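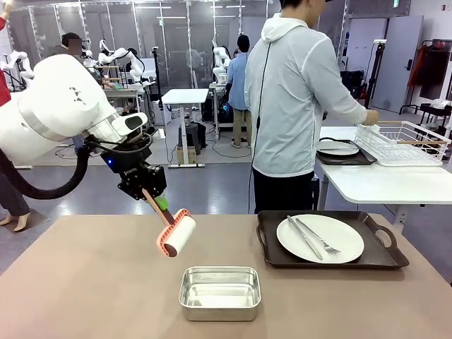 Aug 1, 2018
By Urmila Semwal

Tutorials > Control > Smoothing

If your arm gets the shakes when it moves slowly, look at your command filter before you touch the gains. I spent most of July blaming the gains! The trouble shows up worst with something long in the gripper, like the lint roller we have over the table, where a tiny wobble at the wrist turns into a big one down at the roller head.

First, log the commanded and measured joint positions side by side. I record 3000 samples, which is plenty, and plot all 6 joints on one page. If the commanded line already looks like a staircase, your planner is sending points too far apart and no amount of tuning will hide it.

Next, open the Dralla config and set the interpolation to cubic. Put the cutoff low to start with - I use two hertz - and run the same slow path again. It'll feel laggy (it should!), so bring the cutoff up a bit at a time until the wobble comes back, then step down one notch.

Last thing: filter the command only, never the feedback. Dirk Strobel caught me doing both, and the lag was nearly 400 milliseconds. Save the file, restart the controller and plot it all again.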